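九月茶水角小会记录

时间:9月8日,星期一,午饭后
地点:还是砖墙边那张桌子
记录:我(上次记录的人请假了,于是笔就到了我手里,写得啰嗦请大家多包涵)

先说一句,Jeferson Evangelista 这次迟到,是去楼下接快递了,所以第一项是他不在的时候谈的,后来又给他补讲了一遍。下面我把两遍合在一起写,省得大家看重复的。

一、上次留下来的事

二月那次会上说要给茶水角换桌布,拖了大半年,现在总算铺上了!浅黄格子、带白色雏菊的那块。当时还有人投灰色,说耐脏,我承认我也投了灰色,现在我收回。铺上以后这一角亮堂多了,跟红砖墙放一起也挺合适。

桌布怎么洗,讨论了挺久。小邱的意见是每两周换下来带回家机洗,可是只有一块,洗的时候桌子就光着。最后定的是再买一块替换,花色不要求一样,大小差不多就行,预算200元以内。小邱负责挑,挑好了发群里给大家看一眼,一天之内没人反对就下单。(请大家真的看一眼,不要等买回来了再说不喜欢。)

咖啡渍怎么办?老规矩,谁洒的谁先拿湿布按一按,别来回搓。

二、水果和零食

这个月水果的钱是600元,上个月花了800,超了。超在哪里呢,主要是葡萄和蓝莓,贵,还放不住,周五下班前总要扔掉一盒。我自己特别爱吃葡萄,所以这条写得很心痛:九月开始以橙子、苹果、香蕉为主,葡萄改成偶尔买一次。

水果店这边继续用Farías,他们家橙子确实甜,送货也准时。Britside 那家报价低一点,但是要一次订一整箱,我们冰箱塞不下,先不考虑。

Jeferson 到了之后提了一个问题:切开的水果到底能不能放在桌上。大家的看法比较一致,切开的就当场吃完,吃不完盖好放冰箱,写上日期。整个的可以摆在小盘子里,谁想吃谁拿,拿完了顺手把盘子冲一下。剥下来的橙子皮请扔到厨房那个带盖的桶里,不要扔在自己工位底下!上周我找了半天味道是从哪里来的,最后发现是我自己的纸篓,所以这一条我先检讨。

饼干和坚果不变,Drostudetti 那款芝麻薄脆继续买,这个没有人反对,也没有人敢反对。

三、花

花是这次聊得最高兴的一项。上半年大家轮流带花,有时候很好看,有时候就是三根快蔫了的康乃馨撑一个星期。丁姐建议固定一下,每周一早上换,由当周值日的人去买,钱从公共费用里出,一个季度255元。全体同意。

花瓶就用那个高的白花瓶,不另外买了。有人担心瓶子细高,放在桌子中间伸手拿东西容易碰倒,所以位置定在靠里面的角上,大家用完桌子请别把它挪出来。

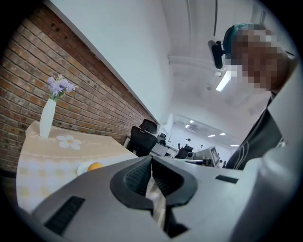
颜色方面,丁姐喜欢淡紫色,说看着安静,我也喜欢,配黄格子很舒服。Jeferson 想要向日葵,理由是向日葵看着就让人想下班。最后说好不统一规定,值日的人自己选,只有一个要求,不要香味太浓的,百合就免了,有两位同事闻了会打喷嚏。换水周三一次,剪枝的剪刀放在厨房第二个抽屉,用完请放回去,别又跑到打印机旁边去了。

四、桌子怎么用

这张桌子平时吃饭、喝茶、开小会都在用,有时候一来一去就撞上了。Datix 项目组下半月每天上午想借来碰进度,大家觉得可以,但十一点半以前要结束,后面的人要热饭。

椅子的事顺便说一下:黑色网面的办公椅是从工位那边推过来的,开完会请推回原位。上周有人回来发现椅子没了,站着回了两封邮件,脾气很好没有发火,但是我们不能欺负脾气好的人。

小邱问能不能在砖墙上挂点东西,比如照片或者小黑板。物业那边不让打孔,粘钩在砖面上又粘不牢,试过,掉下来了。这项先放着,有好办法的人随时在群里说。

五、待办

小邱:挑替换桌布,发群里。
丁姐:排花的值日表,周三前贴在冰箱上。
Jeferson:跟Farías改订单,葡萄减掉,橙子加一份。
我:整理这份记录,另外买一个新的带盖水果盒(旧的那个盖子扣不上了)。

下次开会的时间没定下来,下半月好几个人要出差,等值日表出来以后再一起看。有漏记或者记错的地方直接在群里叫我,我改。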